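Bench notebook, Galgate workshop
2022-09-03

Came in to sort out the dark sheet. It had been creeping toward the back all through May, and the one strip we had on it wasn't doing anything. Took it up, wiped the wood underneath, let it dry, put it back square to the grain lines as near as I could judge by eye. I know the grain runs at a slant from one side. I used the wall as the reference.

Tape is the translucent stuff from the Trana box. It tears badly. I gave up on the dispenser and tore it by hand, so the ends are ragged. Front corners got crossed pieces because that is where sleeves catch. Pushed on each corner with a thumb afterward and none of them lifted.

Sheet is 260 g heavier than the old Llanos one, which should help. It still shows a pale haze in the middle when the light is low. Tried a damp cloth, then a dry one. No change. Leaving it.

Small items used today: the white block and the green lid.
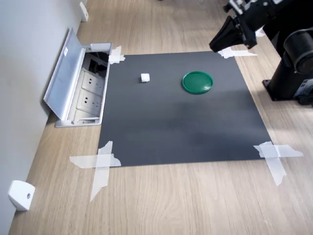

White block and green lid on the dark sheet, taped at the corners

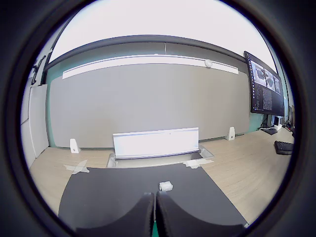

Galgate Workshop, Fixtures and Surfaces Group

The block is easy to find against the dark sheet from any side. The lid is fine too, but the rim picks up a shine and I would like to try a duller one. There may be one in the Zandari crate. I didn't get that far.

White panel in its tray: left where it was. The tray sits flat now. Before, it had a shim under one side, which I pulled out and put in the drawer with the others. The two small white brackets at the back stay put until somebody decides what height we want. Please don't borrow them.

Tape use was 58 cm for the sheet, counting the bits I wasted. One roll left after this, so add it to the order.

To do:
- recheck corners in 8 days, replace anything that has started to curl
- look for a matte lid
- cut 3 spare sheets to the same size and store them flat, not rolled
- find out if the haze is in the surface or is old adhesive

Swept up and locked the side door.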